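Bokuvel 3 is finally up for download

Posted 11th July

After a lot of late nights the third release of Bokuvel is on the download page. For anyone new to this blog, it's a total conversion for an old medieval strategy game, and I've been working on it with a few friends since college.
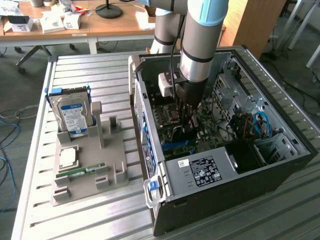
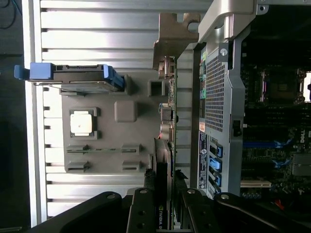 Open case, with the blue-ended drive carrier near the top.

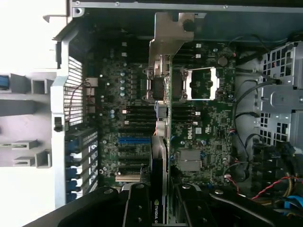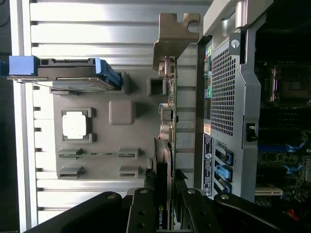 The biggest change is the campaign map. The old one had 609 provinces, and most of them played the same. Mitali Sivakumar redrew the coastline and the northern valleys in January, and we're now at 700. The extra ones are mostly small trading towns around Mirnance, which used to be one huge block that whoever moved first could grab.

Sieges have changed too. Walls take longer to break, and a hungry garrison will now give up before you get a ladder near it. Horacio Henríquez wrote that part and then lost three test games in a row to it.

Battles can have up to 1,080 soldiers on the field. You can raise the limit in the settings file, but pathfinding gets bad near bridges - we know, and it's on the list.

Old saves will not load. Please delete the previous version before you install, or you'll get the Stokberg faction with no flags and no king.

Bug reports go in the forum thread. Ruwan Seneviratne reads all of them, so include your log file. I'm off to fix the harbor music, which still stops whenever it rains.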